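Setting up reading order in Prodolgate Comic Reader

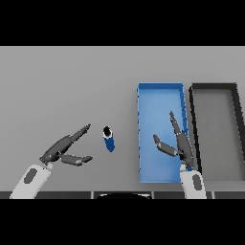
Simulated tabletop with two open trays and a small can.

Long-running superhero titles are often split across relaunches, annuals and crossover tie-ins. Reading order puts these issues into one list, so you can follow a character without switching series.

Before you start: update your library. Large collections can take some 20 minutes to scan.

1. Open Library and select the character or team you want to follow.

2. Tap Lists, then New List. Enter a name of up to 40 characters.

3. Under Sort By, choose Publication or Story. Publication uses the cover month - an issue marked February comes before one marked March. Story uses the order of events.

4. Turn on Include Tie-ins if you want crossover issues from other titles.

5. Tap Build. To move an issue, press and hold its cover, then drag it.

6. Tap Save.

Note: A list can hold up to 100 issues. For longer runs, make 2 lists and join them with Continue In under List Options.

Note: Annuals with no cover month go to the end of the list. Move them by hand.

Caution: Changing Sort By on a saved list removes any manual changes. Make a copy first.

Caution: Story order may show plot details in issue summaries. To hide them, go to Settings > Display > Hide Summaries.

Guide text: Iason Athanasiadis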